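Open Day at the Traltano Workshop: Your Questions

We open the doors on 18th August, and the inbox has been filling up ever since the posters went out around Genelholm. Thank you! It's lovely to see so much curiosity. I've pulled together the questions that keep coming up, plus a few from last year's guest book that deserved a proper answer.

What will I see?

Robots doing dishes, mostly. The kitchen bench is the heart of the day: a two-armed robot works at a countertop with a sink, picking up bowls and plates and moving them where they need to go. In the room next door we have the Koo table, where you can guide a smaller arm by hand and feel how the joints move. There's also a wall of old grippers (the retired ones, some of them very ugly) and a talk in the afternoon.

Do I need to know anything about robots?

Not a thing. Last time the best question of the day came from a nine-year-old who wanted to know whether the robot could tell when a plate was still dirty. It can't, not yet, and that led to a long and happy conversation about what "dirty" even looks like to a camera. Bring whatever you've got.

When are the doors open, and when is the kitchen demonstration?

Doors open at 2 and close at 6. The kitchen demonstration runs again and again through the afternoon with short breaks in between, so you don't have to arrive for a particular slot. If you walk in during a break, try the Koo table first and come back.

Is it free? Do I have to book?

It's free. We do ask you to book a place, as the workshop is small and the fire rules cap us at 71 visitors at a time. Booking is through the form on the Traltano events page. If it says full, put your name on the waiting list anyway. People drop out in the last week and we let the next person in.

Can I touch the robots?

At the Koo table, yes, please do! At the kitchen bench, no. There's a line of tape on the floor and we need everyone to stay behind it while the arms are powered, grown-ups included. The arms move more slowly than most visitors expect, but they have some weight to them and they reach farther than you'd guess.

Why dishes?

Because dishes are hard, and wonderfully so. A bowl has a curved rim, it may be leaning on something, and it's often shiny, so the light bounces around and confuses the cameras. A plate lying flat on a counter is almost worse, with so little edge to get hold of. People solve this without a thought every evening. Getting a robot to do it well takes a great deal of practice, and I still find it thrilling when a bowl comes up cleanly on the first try.

How does it pick up a bowl without breaking it?

It pinches the rim between two fingers. The trick is closing them enough to hold on and then stopping. Too light and the bowl slides, too hard and you may chip the glaze or send it skating off sideways. Horácio Morais, who runs the kitchen bench, will happily talk about rims for as long as you let him. Ask him about the angle of approach.

Does it break things anyway?

Sometimes! We keep a box of casualties behind the door and you're welcome to look through it. Most of them came from drops during our early sessions. If you have unloved crockery at home, we'd be very glad of it. Odd bowls and single plates are perfect, and mixed colors and sizes are better than a matching set.

Is the robot doing this by itself?

Some of the time. During the demonstration we switch between two ways of working. In one, a person steers the arms and we record how the job was done. In the other, the robot tries the job using what it has learned from those recordings. We have 3000 of them from kitchen tasks so far, and whoever is hosting will tell you which way it's running before each round starts.

What happens if it gets stuck?

We stop, reset the dishes, and start over. You'll probably see this at least once during your visit, and I'd say it's one of the most interesting parts of the afternoon. Watch where the fingers were when it went wrong. After a few rounds you start spotting trouble before it happens, and the whole tape line starts calling out.

Will it wash my dishes at home soon?

Not soon. Our kitchen has no children running through it, and we choose what goes on the counter. Your kitchen is a much tougher place. I do think we'll learn a lot in the next few years, and I'd love for you to come back and see how far we've gotten.

Can I bring children?

Yes, all ages. Anyone under twelve needs an adult with them. The demonstration room has fans and motors going, so if your child finds steady noise tiring, come and find a host and we'll show you to the quiet room. There are picture books about machines in there, and some crayons.

Is the building accessible?

The whole event is on the ground floor, with a level entrance from the Drulta parking lot. There's a low viewing spot at the kitchen bench for wheelchair users and smaller visitors. Please leave it clear for the people who need it.

Can I take photos or video?

Please do, as long as you skip the flash. It upsets the cameras on the robot. Ask before photographing other visitors, especially kids.

What does the robot see while it's working?

This was my own first question when I joined, so I'm delighted that it's also one of yours. There are two views I like to compare: one looking down over both arms and the sink, and one from a small camera near the gripper. The close one is my favorite by far, with the rim of the bowl right there between the fingers.

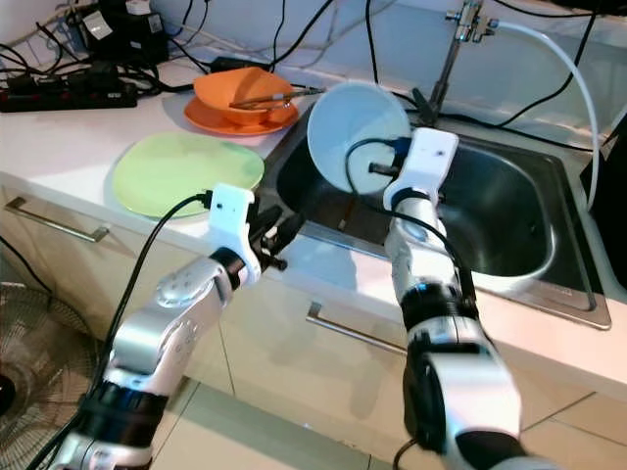
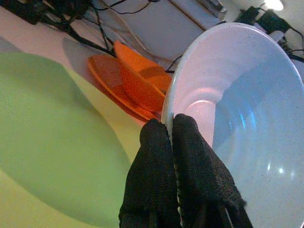 At the kitchen bench: both arms at the sink (first picture), and the gripper's view with the white bowl held by its rim (second).

I can't make it that day. Will there be another?

We're planning a smaller evening visit in September for people who work afternoons. It will be the kitchen bench only, without the Koo table. Sign up on the same events page and you'll get a note when the date is set.

My question isn't here.

Send it through the contact form, or save it up and ask one of us in person. Hosts wear green badges.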